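Bycatch of Harbor Porpoises in Bottom-Set Gillnets: A Review of Logbook Records from Letside Harbor

Nisreen Kanaan
Environmental Studies, final project report
17 November 2022

1. Introduction

Harbor porpoises are small whales that live close to shore and feed on many of the same fish that people catch. When they swim into a gillnet they often cannot get back to the surface to breathe, and they drown. An animal caught this way by accident is called bycatch. Unlike hunting, bycatch brings no benefit to the fishing crew. A porpoise damages the net, takes time to remove and cannot be sold.

My project looked at how often this happened in the small gillnet fleet at Letside and whether acoustic alarms, called pingers, made a difference. I also looked at how well the catch was being reported, which became a larger part of the project than I had planned.

2. Data

The harbor office let me copy the paper logbooks of 10 boats. Each line in a logbook is one haul, with the date, the area, the depth, the hours the net was in the water and the catch. There is a separate column for marine mammals and birds. After I removed lines that could not be read, I had 2,154 hauls.

Six of the boats used Flangate pingers on at least part of their nets. The other four used none. The pingers are tied to the top rope of the net and give off a short, high sound that porpoises tend to avoid. I did not choose which boats carried them, so this is not a controlled experiment.

3. Method

I typed the logbooks into a spreadsheet and checked every tenth line against the paper copy. I divided the hauls into two groups, with and without pingers, and then sorted each group by soak time. Hauls where the logbook did not say whether pingers were attached were left out of the comparison but kept in the total.

I also spoke with Captain Afolabi, who has fished from Letside for nearly 16 years. The questions are in the appendix.

4. Results

The logbooks recorded 16 porpoises. Of these, 13 were in nets without pingers and three were in nets with pingers. The highest month was April, when the boats set their nets for lumpfish in shallow water and leave them out longer than at other times of the year. No porpoise was recorded in a net that had been in the water for less than a day.

Two of the three animals in pinger nets came from the same boat in the same week. Captain Afolabi thought the batteries were probably dead.

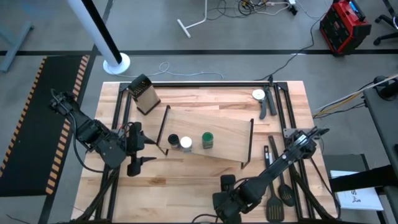

Battery checks are not written down anywhere in the logbooks, so I could not test his idea. The Bodex tester kept at the harbor office can show if a pinger is working, but the crews I asked had not used it that season.

5. Problems with the data

The number of porpoises is almost certainly too low. Some crews left the mammal column blank on every page, and a blank can mean either no animals or no record. An animal can also fall out of the net before it reaches the deck. I had no observer reports or onboard video to compare with.

6. Recommendations

The logbook should have a box for "none" so that a blank line is not read as zero. Pingers should be tested before the lumpfish season and the result written on the first page. I would also limit soak time to one day in the shallow areas in April, if the crews agree that it can be done in normal weather.

Appendix: Interview questions

How long have you fished with gillnets?
Have you used pingers, and on which nets?
How often do you change the batteries?
What do you do with a porpoise that is found dead in the net?
Would you carry a camera or an observer?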